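Home | News | Reviews | Newsletter | Contact
Email this | Print

The great bathroom cupboard clear-out

26 July 2022

Well, I finally did it. After moaning in the last newsletter about the state of our bathroom cupboard, I gave up a whole rainy afternoon, put the kettle on and pulled everything out onto the hall floor. Everything! Sunscreen from a beach trip I can barely remember, hotel shampoos, a hot water bottle with a perished neck, and a tube of something called Fungate that neither of us will own up to buying.

I'd been putting it off because the cupboard door sticks, and once you get it open you have to commit. It's an old Diekmann unit that came with the house, painted over so many times the hinges have gone soft at the edges. My partner wanted to rip it out and start again. I priced up a new one from Modard and it came to $560 before fitting, so the old girl stays (with a bit of candle wax rubbed along the door, which has helped no end).

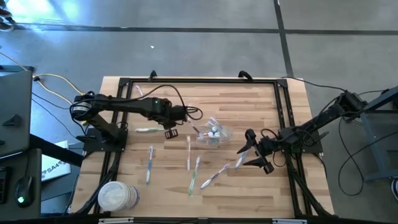
Anyway, my rule was that anything past its date went straight in a bag for the chemist, who takes back old medicines at the counter. Ours was very nice about it and didn't raise an eyebrow at the size of the bag. I'd always tipped cough mixture down the sink, I'm ashamed to say, and she gave me a gentle talking-to about that. So there's my good deed for the neighbourhood's waterways.

What I wasn't ready for was how much of the stuff was doubled up. I'm a terror for a special. If it's two for one, in the trolley it goes, and then it gets shoved to the back and I buy it all over again in December when we've got visitors coming. Cotton buds, dental floss, enough bandaids to patch up a footy team. I could have stocked a small motel!
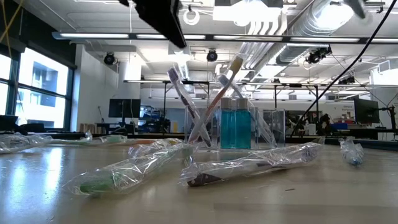 Tomás Gouveia from across the road wandered over while I was sitting in the middle of it all, and he reckons you should only keep what fits in one shoebox per person. I tried it. I lasted 5 minutes. My hair things alone would fill a boot box, and I'm not giving up the good rollers for anyone's system. But I did pinch his other idea, sticking a bit of masking tape on the lid of everything with the month you opened it. Mascara especially. Go and check yours, I'll wait.

The spares have gone into a tub on the top shelf, and the deal is I look in the tub before I go shopping. I bought it from Pladumeck, the storage place next to the tyre shop, where I also came home with drawer dividers I hadn't planned on. They do a lovely range in there if you can stand the parking. Anything unopened that we won't get through is going to the women's shelter in town. They're always glad of toiletries, but ring first, as they can't take razors or anything with a broken seal.

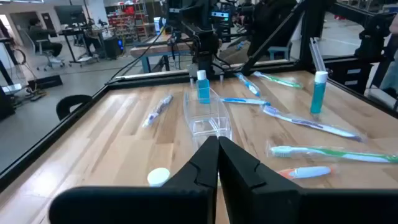
Toothbrushes, still in their packaging.

Next on the list is the linen press, and I'm already dreading it. We have fitted sheets for a bed we sold when the kids moved out. If anyone has worked out how to fold the wretched things so they don't end up in a ball, please write in, and I'll print the best one next time.

2 comments | 60 shares
Email this | Print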